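What the second arm is costing us

I finally sat down in March with the spreadsheet for the gear assembly bench. The arm quote from Zekedus was the easy part, one line and one price. Everything I got wrong was further down the page. 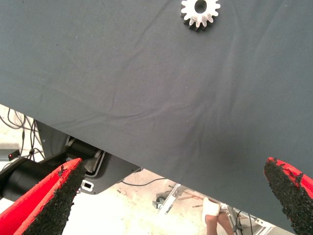

The first thing I missed was wear parts. I had budgeted 2 sets of grip pads for the year. Ursina Stöckli, who ran the same job at Barkholm, told me to plan on a set per month and to keep a spare pair of fingers on the shelf. That one change added $1,129 to the total. I checked it against the Fludomau price list and she was right.
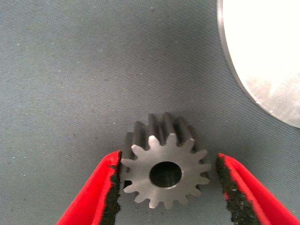

Should you buy the second arm at the same time as the first?
Only if the parts are ready for it. We waited, and spent the money on spare gears and a better fixture first.

Lead times were the next surprise. Pathak quoted 72 days on the controller and then changed it to 91, so I moved the order up and paid the deposit early.
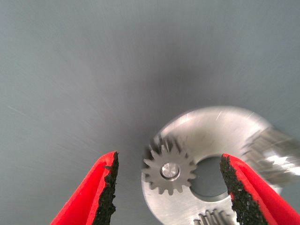 Small gear and disc, between the fingers.

Cabling was the other line I had at zero. Emerson Rocha went over my list and added power supplies, longer leads, cable ties and a day of labor to route it all.

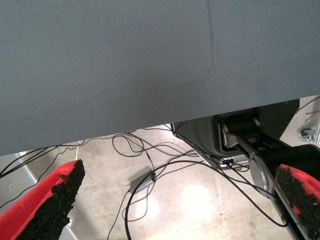 I put his numbers in as he gave them. The labor might come down if we do it ourselves over a couple of evenings, but I'm leaving it in until the controller ships.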